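Packing bench: scale next to the belt, or on its own stand?
Vastley Shipping Forum > Benches and Scales

plokorell_pack
Posted February 8, 2022
Bench layout question. Digital scale, three red readouts, keypad on the right, sitting on the raised part of the bench right beside the belt. Green crate to the left, white plastic bags past that. We ship almost 100 parcels a day. Readings on light bags drift by a few grams. Move the scale or live with it? 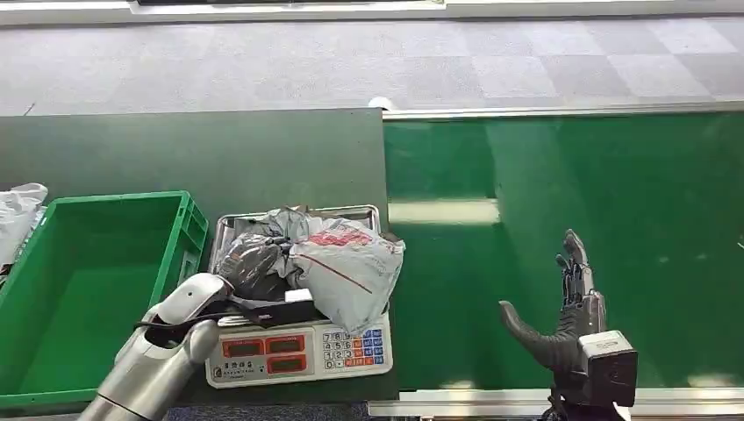
Scale on the green bench, crate at left, belt at right.

lokier22
Move it. Belt vibration goes straight into the bench top. Own stand, rubber feet, re-zero at the start of each shift.

tare_weight
Disagree. I ran the same layout for 14 months -- no measurable drift from the belt. Look at the tray first. There's a black strap or cable lying across the front of it. Anything that touches both tray and bench takes up load.

lokier22
The strap is a fair point. I'd still isolate the scale. Our test bag read 578 g with the belt stopped and wandered with it running.

plokorell_pack
Will clear the tray and test both ways. The other variable is sun. The window is close to the green panel.

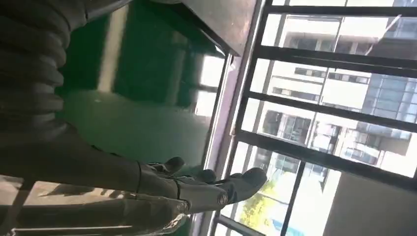

Window side, daylight on the green panel.

tare_weight
Direct sun on a load cell can shift the zero. It also makes red digits hard to read. Put up a blind.

dsouza_belts
The D'Souza stands are heavy enough for this if you do go separate. Order the feet at the same time, they ship apart.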